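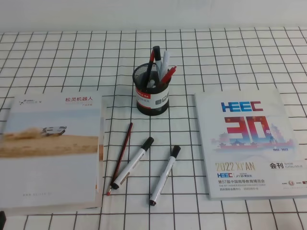
Figure 7. Pen holder, booklet and catalogue on a gridded table covering.

Section 7: Setting Up a Shared Desk in the Flondilgate Reading Room

7.1 Before you begin

Each shared desk is assigned through the Rovow booking screen at the entrance. Readers must hold a confirmed booking before placing any belongings on a desk. Bookings open at 8 in the morning and may be made for a half day or a full day.

Note: Desks reserved for group study are marked on the wall plan and may not be booked by a single reader.

7.2 Preparing the desk

1. Confirm that the desk number matches the number on your booking slip.
2. Raise or lower the chair using the lever on the right side of the seat.
3. Switch on the Cele desk lamp and turn the shade toward the work surface.
4. Set the lamp to level 2 for reading or level 3 for drawing and close work.
5. Place the booking slip in the clear holder at the front of the desk.

Caution: Do not cover the lamp shade with paper or cloth. The shade becomes hot after prolonged use.

7.3 Borrowing printed material

Booklets, catalogs and product brochures are kept in the open racks and may be taken to a desk without a request form. Bound volumes must be signed out at the counter.

1. Take no more than two items from the racks at one time.
2. Record the shelf mark of each bound volume on the Flalteo request card.
3. Hand the card to the counter staff and wait for the volume to be brought out.
4. Return all items to the counter — not to the racks — when you have finished. 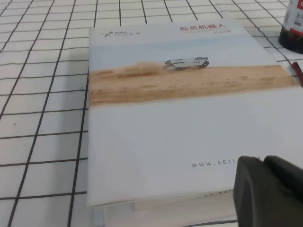
Pieter Sithole

7.4 Copying and notes

Readers may copy up to 50 pages per day at the self-service machine. Copies of bound volumes require the approval of the counter staff. Notes may be taken in pen or pencil at any desk, except when a volume carries a yellow slip, in which case only pencil is permitted.

Note: The copying machine is out of service on Thursday mornings for routine maintenance.

7.5 Leaving the desk

1. Switch off the lamp and allow it to cool before moving it.
2. Remove all personal papers and place waste in the bin provided.
3. Return the chair to its lowest position.
4. Check out at the booking screen.

A desk left unattended for more than 50 minutes will be treated as vacant. Belongings found there will be taken to the counter and held until closing time. For longer absences, select Pause on the booking screen before leaving the room.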